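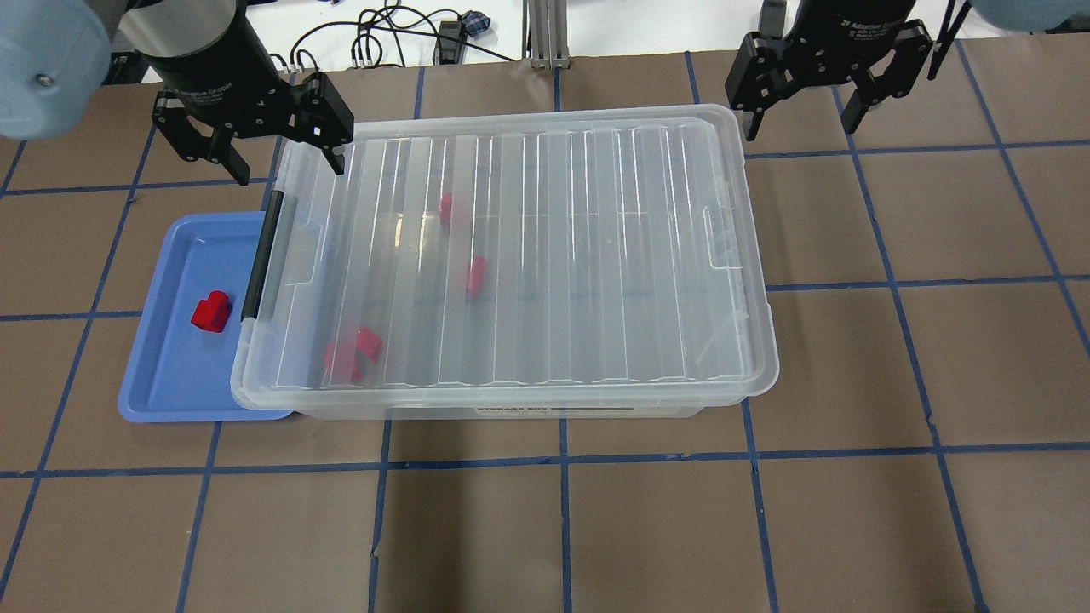
Chapter 6
Choosing a Two-Arm Workcell Kit

A workcell kit is a bundle. The buyer pays one price and receives arms, grippers, a mounting frame, cables, control software and some amount of help getting started. Kits differ less in their arms than in everything around the arms, and that is where most of this chapter will be spent. A job as plain as moving red blocks between a shallow blue tray and a lidded clear storage box, with one gripper on each side of the box, already touches most of the questions a buyer should ask. Can both arms reach the lid? Does the gripper open wide enough for the largest block and still close on the smallest? How does the software cope with parts seen through clear plastic? A grid of blue tape on brown paper gives the operator a cheap way to put things back in the same place, and no kit reviewed in this chapter includes one.

Chapter 5 dealt with single arms bought as separate parts. Readers who skipped it should at least look at the section on payload and reach, because those terms are used here without being defined again.

What you should be able to do after this chapter

Read a kit quotation and find what has been left out of it.
Work out the shared reach of two arms from the mounting distance and the reach of each.
Write an acceptance test that the seller and the buyer can both run.
Compare two support plans on terms that matter to your shop or lab.

Terms introduced

Shared reach; handoff; adaptive gripper; acceptance test; cycle; reset; support window.

6.1 The running case

Throughout the chapter we follow one purchase. Issahaku is a small contract packing firm that repacks teaching materials: counters, blocks and puzzle pieces, mostly plastic, in lidded boxes. Its production manager, Gudrun Blomqvist, was asked to find out if a two-arm kit could take over part of the repacking, and she narrowed the choice to two products. The first was the Fornix, a benchtop kit sold by Karnness. The second was the Tidinberg, which costs less and is sold mainly by mail order with limited setup help.

Both kits place two arms over a shared bench. Both can be fitted with adaptive two-finger grippers, meaning grippers whose finger linkage lets the fingers settle against a part as they close. Both are programmed by guiding the arms by hand and saving positions. On paper they look much alike, and the sales sheets use many of the same words.

The differences came out in the quotations. The Fornix quotation listed grippers, cables, frame and two days of training. The Tidinberg quotation listed the arms and frame, with the grippers on a second page under optional items. Neither mentioned trays, fixtures or any kind of bench marking. Blomqvist's notes from July show that she first compared the two totals directly and had to start over when she noticed the second page. Exercise 6.2 asks you to repeat her comparison with the grippers included.

6.2 Why a box is a harder job than it looks

Sellers like to demonstrate kits with a block and an open tray. The gripper comes down from above, closes, lifts, moves and opens. Almost any kit sold today can be set up to do this in an afternoon.

A box with a lid changes the job in several ways. The walls limit the angle at which the gripper can come in, so a part lying close to a wall may be out of reach even though it is well inside the arm's range. The lid has to be unlatched and lifted, and a latch may need one arm to steady the box as the other works the handle. Once the lid is off it needs somewhere to go, and that space comes out of the bench area both arms share.

Irregular parts add to this. A rectangular block offers flat, parallel sides to the fingers. A stepped or notched piece may offer them in only one position, and if it lands the wrong way up the arm has to turn it or leave it. Some kits come with a routine for regrasping. Others leave it to the buyer - check before you sign.

Clear plastic is a separate problem for camera-guided kits. Reflections from the lid or walls can be mistaken for edges. We return to this in Section 6.5.

6.3 Setting up a fair trial

Blomqvist asked both sellers for a trial on her own bench with her own boxes. Karnness agreed at once. The seller of the Tidinberg agreed after she offered to pay the shipping. Each kit was given the same test: 200 cycles, where one cycle meant opening the box, moving the parts from the tray into it, and closing the lid. An operator was allowed to step in, but every intervention had to be written down with its cause.

Her trial sheet is dated 2021-08-30 and runs to 2 pages. The first gives the rules. The second is a table with a row for each kind of intervention: dropped part, missed latch, lid not seated, arm stopped by its own safety limit, other. In the Fornix trial the operator stepped in 34 times, and most of the entries were for the lid. We will work through that table line by line in Section 6.4, then set it beside the Tidinberg results.

Before reading on, write down what you would accept as a passing result for a job like this one. Keep the figure. You will need it for Exercise 6.1.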